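4. Dezember

Vadbridge-Greifer: Finger schließt nicht mehr sauber

Nachdem ich im Oktober auf die neue Firmware umgestiegen war, lief der Greifer erst einmal ohne Auffälligkeiten. Seit letzter Woche bleibt der rechte Finger beim Schließen kurz hängen und springt dann den Rest des Weges. Bei leichten Sachen ist das egal. Bei allem, was in etwas anderem steckt oder auf einer schmalen Kante steht, ist es ein Problem.

Gemerkt habe ich es in den Logs. Von 80 Griffen waren 16 als fehlgeschlagen markiert, und bei fast allen sah die Kraftkurve gleich aus: flach, dann eine Spitze, dann nichts. Die Spitze ist der Sprung. Die Software von Estero wertet das als Kontakt und stoppt den Vorschub, obwohl das Objekt noch gar nicht zwischen den Polstern liegt. Danach meldet sie »gegriffen«, und man hebt Luft.

Mein erster Verdacht waren die Polster. Die blauen Beläge nutzen sich an der Spitze ab, und wenn sich eine Ecke löst, verkantet sie gern. Beide waren aber fest. Zweiter Verdacht: das Kabel zum Encoder. Getauscht, keine Änderung. Dritter Verdacht: die Gelenke. Ich hatte die Schrauben nach dem letzten Umbau nach Gefühl angezogen und nicht nach Tabelle.

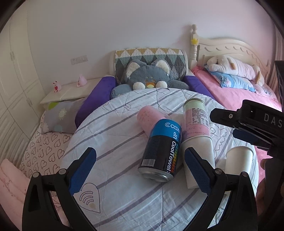
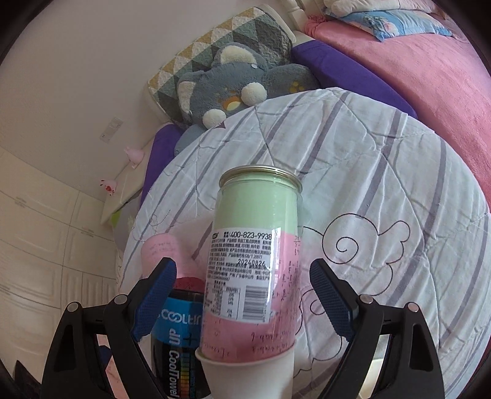
Dose, Glas und Pappbecher, dazu die beiden Finger mit den blauen Polstern.

Die Tabelle von Kendico habe ich inzwischen wiedergefunden. Eine der Gelenkschrauben rechts war deutlich zu fest. Der Finger ließ sich von Hand bewegen, aber mit einem Ruckeln kurz vor dem Anschlag, das links nicht da ist. Ich habe sie gelöst, die Buchse herausgenommen und einen Grat gefunden, den man mit dem Fingernagel spürt. Ob der vom Überdrehen kommt oder schon immer da war, weiß ich nicht.

Mit der entgrateten Buchse und dem richtigen Drehmoment ist der Sprung kleiner, aber nicht weg. Ich habe eine neue bei Cozma bestellt. Bis sie da ist, habe ich die Schließgeschwindigkeit auf 67 Prozent gestellt und in der Auswertung eine Regel ergänzt: Eine Kraftspitze zählt nur noch als Kontakt, wenn die Kraft danach auch gehalten wird. Das fängt die meisten falschen Meldungen ab, ist aber keine Reparatur.

Noch ein Punkt zur Sicherheit, weil ich es selbst falsch gemacht habe. Ich hatte beim Prüfen den Finger von Hand bewegt und den Antrieb nur in der Software deaktiviert. Nach 2 Minuten ohne Eingabe startet die Steuerung neu und fährt eine Referenzfahrt – mit meiner Fingerkuppe dazwischen. Es gab nur einen blauen Fleck. Also: Stecker ziehen, dann erst anfassen. In der Anleitung steht das übrigens auch, nur ziemlich weit hinten.

Die alten Aufnahmen mit den falschen Meldungen lösche ich nicht. Ich lasse sie mit der neuen Regel noch einmal durchlaufen und schaue, wie viele davon anders bewertet werden. Das Skript dafür ist halb fertig. Falls jemand denselben Greifer hat und ein ähnliches Ruckeln kennt, würde mich interessieren, ob es bei euch auch nur auf einer Seite auftritt und welche Buchsen verbaut sind.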